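Home Recording Tips: Folding and Clearing on a Bed

Filed under: Bedroom tasks

These notes are for people recording folding and tidying tasks at home for the Gusano set. They assume you have the grippers charged, paired and calibrated, and that you have done at least one kitchen session. If you haven't, start with the cups and plates page. A bed is a harder place to work than a counter. It is low and soft, and one side is usually against a wall.

Before the first take

Strip the bed down to whatever will stay on it for the whole session. A fitted sheet with a sleeping mat on top works well. The fingers slide over a bamboo tile mat without lifting it, and the small tiles give the tracking plenty of corners to hold on to. A plain sheet pulled tight is the worst surface we have used. With nothing printed or woven into it, position drifts within a minute.

Put out the items you would really find there. For the blanket task we use one thick textured blanket in a light color, two or three dark garments, and a bag. The garments are not folded in this task. They stay where they are so the model learns to leave them alone.

Leave the curtain as it is. Daylight from a window is fine as long as neither gripper points straight at the glass for more than a moment. If the first seconds of a take are washed out, start again from a different side of the bed.

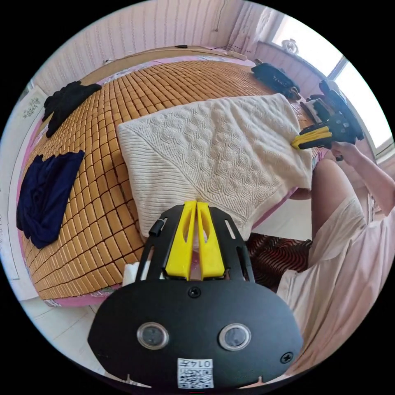

Holding the pair

Sit or kneel so that your elbows are a little above the mattress. Standing and bending over works for 5 takes and then your back decides the quality of the rest.

Keep both grippers in each other's view when they are near the cloth. You will not manage it the whole time. Aim for it at the grasp and at the release, where the two hands have to agree.

Bring the fingers in level with the mat. Coming straight down presses the cloth into the mattress, and the fingers close on a pinch of blanket and a pinch of sheet together. Level and slow, with the lower finger touching the mat, picks up the edge and nothing else.

On a knitted or quilted blanket, take the hem. The raised pattern in the middle looks easy to grab and it is, but the blanket hangs unevenly from there and the fold comes out crooked.

Close fully before you lift. A half-closed grasp reads as no grasp in the width signal, and the take is rejected at the check.

Notes on pace and order
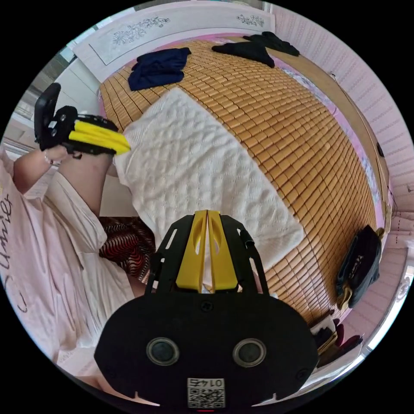
Zakhar Symonenko

I went through the August batch for the blanket task, 2823 takes, and most of the rejected ones had the same fault: the person was too fast between the first fold and the second. At household speed a fold is one movement. For recording it needs to be grasp, lift, carry, lower, open, with a short rest after the last. A half second is enough. Without the rest the segmenter joins two folds into one and the labels after that point are all off by one.

Work from the hanging edge inward. If part of the blanket has slipped over the side of the bed, bring that part up first, then square the rest. Going the other way drags the loose end across the garments and moves them, and then you have recorded a different task.

Vary the start. Shake the blanket out and drop it again between takes. Turning the same neat rectangle by a few degrees each time is not variation, and the Trasetti people, who trained on such a batch last year, got a model that could fold only a blanket that was nearly folded already.

Vary your seat too. Do part of the session from one side of the bed and part from the other. If a wall makes that impossible, move toward the head, then toward the foot.

Keep mistakes that you recover from. If the hem slips out and you pick it up again, carry on and finish the fold. If you have to put a gripper down and use your bare hand, stop the take and discard it. 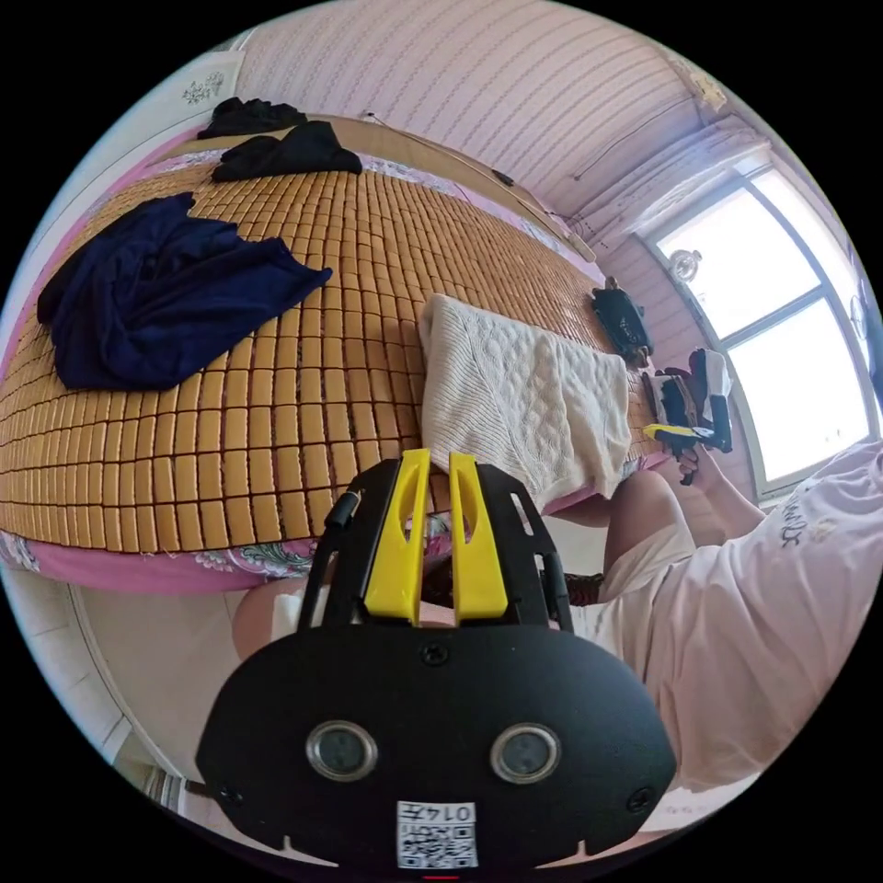 The same goes for knees and sleeves. They will be in view on a low bed and they do no harm, provided they don't rest on the cloth. A knee pinning one corner makes the fold easier for you and impossible for an arm on a stand to repeat. Check for it whenever a blanket seems unusually cooperative.

Loose sleeves catch on the side rails. Push them up, or wear something short.

After the session

Open the first and last take in Tovlow and scrub through at 2x. You are looking for a smudge on a lens and for a left/right swap. A swap happens when the grippers are picked up the wrong way round after a break, so compare the sticker numbers with your session sheet.

Wipe the lenses with a dry cloth. Lint from knitted blankets collects along the rims, more than you'd expect from one hour's work. The fingers can be wiped with a damp cloth and should be dry before they go back in the case.

Write one line per session in the notes field: surface, cloth, side of the bed, light. "Bamboo mat, thick white blanket, window side, daylight" is a good note. "Bedroom 3" is not, unless you are in the Bragança house, where the rooms are numbered on the plan.

Next page: Pillowcases and duvet covers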